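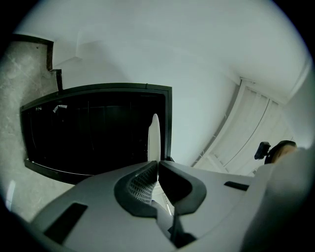 Call for participants: the Gyamfi gripper that does not always let go

Vidow is looking for people to take part in a paid study of a fault in the Gyamfi hand-held gripper. Sessions run through May at our Vullstead workshop. You will be paid £100 for a full session, whether or not the fault shows itself while you are with us. If you have used one of these tools before and were told there was nothing wrong with it, we would particularly like to hear from you.

What the trouble is

The Gyamfi is a two-fingered gripper that a person carries by hand, picking things up and putting them down while the tool records how it was done. The recordings are later used to train robot arms. In normal use you squeeze the trigger, the fingers close, you let go of the trigger and they open. On some occasions they have not opened. They have stayed shut for several seconds with whatever was between them, and on two of those occasions what was between them was the side of somebody's finger.

Both people were bruised and neither needed more than a cold pack. We are told this makes it a minor matter. We do not agree. The same closing unit is due to be fitted to a fixed arm with a good deal more force behind it, and a fault that bruises at this size deserves an answer before anyone makes it bigger.

In the logs we hold, covering 1,135 recorded sessions, there are 17 late releases. You can divide one by the other and get a comfortable small number, and this has been done for us on several slides. What the slides leave out is that a late release is only logged if the person holding the tool presses the report button, and the report button is on the same side as the hand that is busy trying to get free. We have no idea how many went unreported. Neither has anyone else, whatever the slides say.

The explanations so far

We have been offered three. You should know what they are before you apply, and also that we are not convinced by any of them.

The first is user error. Brimau, who assemble the tool, put the late releases down to people resting a finger on the trigger after they believed they had let go. It may be true of some of them. Akosua Annan went through the trigger traces for the logged events and found the trigger reading fully open in most of them while the fingers were still closed. A person cannot be resting on a trigger that says it is open. Brimau's reply was that the trigger sensor may be wrong, and if so we would like to know why it is trusted everywhere else.

The second is the pad. The inner face of the finger carries a perforated mesh pad, and the idea is that soft goods catch in the little holes and hold the fingers together. We have tried it with knitted cloth and with bandage and have managed a bit of drag. Drag is a long way from a finger that will not move.

The third is the cable, which runs down through a gap in the housing under the point where the fingers meet. If it is pulled when the wrist turns, the signal to open might be lost or delayed. This is the one we find least hard to believe, and we would still not bet a wage on it. Comfort Asamoah has turned her wrist with that tool every way a wrist goes and has had one late release, which happened while she was standing still.

There was also a software update, described in its notes as resolving release timing. Two of the logged events came after it.

What you would be doing

A session lasts a morning or an afternoon, with a break in the middle and tea whenever you want it. You will use the gripper at a table to move ordinary household things from one place to another. You will be asked to work at your own speed. Please do not slow down and be careful for our sake. Careful people have been testing this tool for months.

In the first part you use the gripper exactly as supplied. In the second part the release timing is logged separately by a small box that has no connection with the tool's own electronics, so that for once we are not asking the suspect to write its own statement. In the third part you will be asked to turn and reach more than most people would, including overhead and down to floor level.

You will not be told which of the several grippers on the bench has given trouble before. Some have and some have not, and we want your reports to be free of that knowledge.

At no stage will you be asked to put your fingers, or anyone else's, between the gripper fingers. If any member of staff asks you to do this, refuse, and tell Philomena Bonsu.

Keeping you safe

We have been asked why we are running sessions at all with a tool we do not trust. It is a fair question. Our answer is that the fault has not been reproduced reliably by the people who built the tool, and without reproducing it they propose to carry on.

The measures are as follows. Closing force is limited for the whole study to a level we have measured ourselves with our own gauge. The figure in the handbook was lower than what we found, and we have stopped quoting the handbook. There is a cut-off switch on the bench within your reach and a second held by a member of staff who has no other job during your session. Cutting the power allows the fingers to be pushed open by hand. You will try this yourself before you start, as many times as you like, and if you find it stiff or awkward you can leave at that point with full pay.

A first aider is in the building throughout. You will be shown the accident book, including the pages that are already filled in.

Please be aware that no one can promise you the fault will stay inside the limits we have set. We think it very likely. Anyone who offers you more certainty than that has not read the logs.

Who can take part

You need to be 18 or over and able to hold and lift a tool with one hand for short spells. Left-handed people are very welcome. Nearly all the testing done before us was done by right-handed people, and we find that odd in a tool sold as suitable for either.

You do not need any technical background. We would like a mixture: people who work with their hands for a living, people who do not, people with small hands, people with large ones. If you have arthritis or reduced grip, please ask us first. It does not rule you out of everything, though it may rule you out of the third part.

We cannot take anyone with a pacemaker or other implanted device, anyone recovering from hand or wrist surgery, or anyone now employed by Brimau. Former employees may apply and should say so.

If you have used the tool already

Earlier testers were sent a form with 642 characters of space for comments. We have read the returned forms. Several stop in the middle of a word, usually just as the writer is getting to the interesting bit. If one of them was yours, Afia Ansah would like to hear the rest by telephone, and will pay for an hour of your time even if you do not want to come in and hold the thing again.

What happens to the results

Recordings made by the tool will show the workspace and may show you, your hands, or other people in the room. They are kept by Vidow for this study only. We have declined a request to pass them on as training material. You may ask for yours to be deleted up to the end of the study.

The findings will be published in full, including if we find nothing. If the cause turns out to be dull, such as a bad batch of connectors, we will say that too and eat our words about the trigger. Brimau will see the report at the same time as you do and not before. They have asked for sight of a draft and the answer was no.

Vidow is paid for this work by an insurer that has been asked to cover the fixed arm version. You are entitled to be as sceptical of that as we are of everything above. The contract does not let the insurer alter the report, and you can read the clause at the workshop.

How to apply

Write or telephone, giving your name, which hand you use, the kind of work you do, and whether you have handled a Gyamfi gripper before. Tell us if mornings or afternoons suit you. Morning sessions begin at 9.15am and afternoon ones at 1.30pm, and we would rather you were late than rushed.

Applications go to Bernice Baidoo, Participant Bookings, Vidow, Vullstead. She will send the full information sheet, the consent form and a copy of the late release log with names removed. Please read the log before you sign the form - it is short and not difficult. Travel within the county is paid on top of the session fee, on production of a ticket or a note of your mileage.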